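Osthorpe Swap & Mend Help
Questions > Packing and mailing

Is one layer of cardboard enough for a box of small breakable things?

Asked 3/24/20 by pearl_and_post
88 views, 2 answers

I'm mailing a birthday box to my niece and I've read so much packing advice that I don't believe any of it anymore. One site says you need a box inside a box. Another says bubble wrap is a racket and socks work fine. The clerk at the Kalinowski counter wanted to sell me a "gift protection kit" for 9 dollars, and when I asked what was in it he said tissue.

What I have: a yellow cardboard box that something else came in, a pink plush toy, a hair ornament with faux pearls and silk flowers, and a round clear plastic container with ribbons that I'd like to arrive looking like ribbons. I also have a roll of clear packing tape. I've been laying it all out on my daughter's desk, the only flat spot in the house. 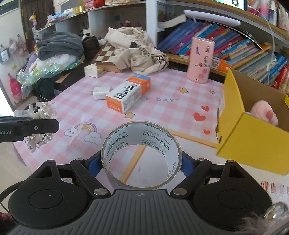
My niece is in Ernivmont, two transfers away, and the last box I sent there in November showed up with one corner mashed in. Nothing inside was broken but it looked like it had been sat on. So my questions are:

Does double boxing do anything for stuff this light, or is that for dishes?

Does the hair ornament need its own box? I could reuse a toothbrush carton but it seems like overkill.

Is it true you have to tape every seam? I've seen the H pattern recommended everywhere and not one person says why.

Please don't link me to a store.

Answer from Hafþór Damgaard (9 votes)

I'd skip the double box. It makes sense for a teapot. A plush toy is already padding, so use it as padding. Where I disagree with you is the ornament. Faux pearls on stems bend, and once a stem has been bent and straightened a couple of times it snaps, usually in the hands of whoever opens it. Give it a carton. It isn't overkill if you were going to recycle the carton anyway.

Before you decide on the box, press on the middle of each side with your thumb. If it gives easily and stays dented, find another one. Bright printed boxes are often made for a shelf and not for a mail truck, and I don't trust them much until I've looked at the inside. Brown corrugated walls are a good sign. Thin gray board isn't.

Order I'd go in:

1. Put the round container in a clear bag and close it. If the lid pops off, at least everything stays together.

2. Set it in the box with the ribbons loose around it. Don't wind them tight, they'll hold the creases.

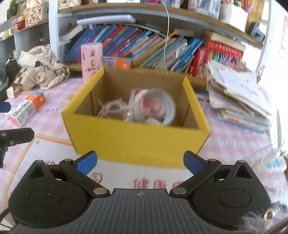

3. Plush toy next, pushed down beside the container so neither one can slide.

4. Ornament in its carton, on top, flat.

5. Close the flaps and shake it gently. If you hear something move, add paper. I know people swear by socks, and I've used them, but then you have to explain the socks.

On the H pattern: the center seam is the one that matters. The short ends keep a flap from catching on a belt and peeling back. I've mailed plenty of boxes with only the center strip and most got there fine — "most" being the reason I do the ends now.

The mashed corner in November was probably empty space. Corners fold when there's nothing behind them. Crumple some paper into each one.

Answer from tidybox500 (2 votes)

Just get a Zikesier mailer, they are basically indestructible. I throw everything in and never had a problem. Insurance is worth it too.

Comment from pearl_and_post

"Basically indestructible" is what the last one said. And I did ask for no stores.

Hafþór, thanks. The thumb test was new to me and I'm not totally sold on it, my thumb isn't a mail truck. But I'll do the corners and give the ornament its own carton. I'm still undecided about taping the ends.

Comment from Hafþór Damgaard

Fair. Tape the ends anyway, it's a foot of tape.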